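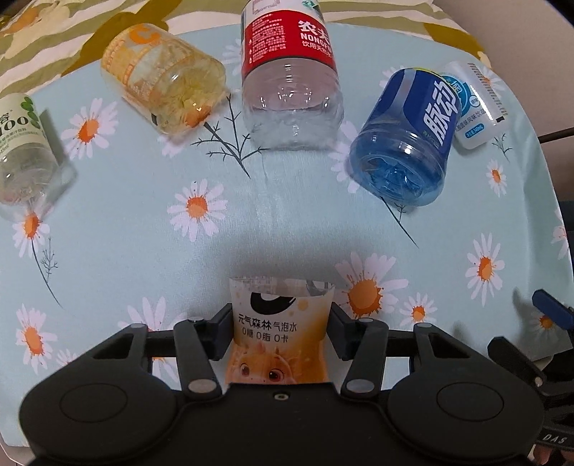 Sosora Home Spirometer: Frequently Asked Questions

Last updated: 21 November 2024

General

What does the Sosora measure?
The Sosora records the volume of air you breathe out in the first second of a forced breath (FEV1) and the total volume you breathe out (FVC). It also gives a peak flow reading. It does not measure oxygen in the blood.

Can I use it to find out whether I have asthma?
No. The device is meant for people who already have a diagnosis and have been asked to keep a record at home. Asthma is diagnosed from symptoms, history and tests carried out by a trained person, and a normal reading on a good day does not rule it out.

Is it the same as a peak flow meter?
No. A peak flow meter gives one figure, the fastest speed at which you can blow. A spirometer follows the whole breath. If your written asthma plan uses peak flow from a particular meter, keep using that meter. Readings from two different devices should not be mixed on one chart.

Taking a reading

How many blows make up a session?
A session needs at least three acceptable blows. The device allows up to 5 before it asks you to rest. The best values are stored.

Should I sit or stand?
Either, but use the same position each time. Sitting upright in a chair with both feet on the floor is preferred if you tend to feel light-headed.

When should I take readings?
Follow the times given by your clinic. Most plans ask for 2 sessions a day, morning and evening, before any reliever inhaler is used. Do not delay a reliever you need in order to take a reading.

Can I eat or drink beforehand?
Water is fine at any time. Avoid a large meal in the two hours before a session, as a full stomach can limit how deeply you breathe in.

When should I not use it?
Do not use the device after recent eye, chest or abdominal surgery, after a recent heart attack or collapsed lung, or if you are coughing up blood, unless your doctor has said that you may. Stop if you feel dizzy or have chest pain. If you are struggling to breathe, follow your emergency plan and do not attempt a reading.

Messages and faults

What does "Slow start" mean?
The blow did not begin sharply enough. Fill your lungs completely, seal your lips round the mouthpiece and blow out at once, as hard as you can.

What does "Short blow" mean?
You stopped before your lungs were empty. Keep blowing until the tone ends.

The display shows E-171. What should I do?
The turbine is not turning freely. Remove it, rinse it in clean warm water, shake it gently and leave it to dry fully in air. Do not use a hairdryer or compressed air. If the code comes back, the turbine needs replacing.

Readings and storage

How many readings does the device hold?
The memory holds 1440 sessions. When it is full, the oldest session is overwritten.

How do I send readings to my clinic?
Pair the device with the Balledex app and choose Share. The clinic must be registered with Balledex. If it is not, the app can produce a printable report.

Readings taken before June are missing from the app. Are they lost?
No. The June update to Balledex changed the default view to recent readings only. Open Settings, then History, and select All.

Cleaning and parts

How often should I clean it?
Wash the mouthpiece after every session and the turbine once a week. Wipe the body with a damp cloth. Never put the body in water.

Can two people share one device?
Not on one profile. The Sosora stores one patient's details, and the predicted values depend on age, height and sex.

Which mouthpieces fit?
Sorensen oval mouthpieces and Trendum round mouthpieces with the grey adaptor. Other makes may leak and give low readings.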